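Mondodia
Products / Handling and service / Washroom demonstration cell

Washroom demonstration cell, Trakon hall
Page updated October 22, 2019

The washroom cell is a full-size room section used to show service automation in tight domestic and hotel spaces. It can be seen running on open days and by appointment. The cell is supplied for demonstration and trial work only and is not sold as a finished cleaning product.

Scope of demonstration

Visitors see an arm work at a basin under program control, with the operator at a desk outside the barrier. The standard sequence covers approach to the basin, a pass along the back rim, an approach to the tap lever and a return to the park position. The sequence can be stopped at any step and repeated. Visitors who want to see a particular approach angle should ask before the run begins, as the path is loaded in advance.

The end effector is a parallel-linkage gripper with two fingers. Finger opening is set per task. At the basin the fingers are held wide during approach and closed only at the contact point. Approach speed is reduced within 600 mm of any ceramic or glass surface – this limit is fixed and is not changed on request.
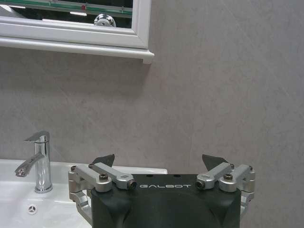
Gripper at the basin, fingers open, single-lever tap to the left.

Glossy surfaces are the main difficulty in this setting. White ceramic, chrome and mirror glass all return highlights that shift as the wrist moves, and a mirror can also give a false reading of depth. For this reason positions in the cell are taught against fixed reference points on the room section and then checked from the wrist. The check adds time to each cycle. It can be switched off for comparison during a demonstration, at reduced speed only.

Room section

Wall panels, basin and mirror are mounted on a steel base frame by Flostness. The basin can be changed for another pattern with a matching rear fixing. Water supply is optional and is not connected on open days. Customers bringing their own fittings should send drawings in April for the spring programme, or at least 6 weeks ahead of any other visit.

Data

Working width: 1000 mm
Reduced speed zone: 600 mm
Stored positions, standard sequence: 77
Visitors per run: 6
Barrier and door switches: Gasser
Control desk: Mondodia, one operator

Visits

Each run is followed by a question period at the desk. The barrier stays closed until the arm is parked and the drives are off. Filming is permitted from the visitor side. Loose bags and coats are left at the entrance to the hall.

Trials with a customer's own task are booked separately and include one day of set-up. Results are handed over as a log file with cycle times and stop events. Arms and grippers other than those fitted can be considered, subject to flange pattern and payload – please give both when enquiring.

Related pages
Base frames and panels
Barrier kits
Trial booking form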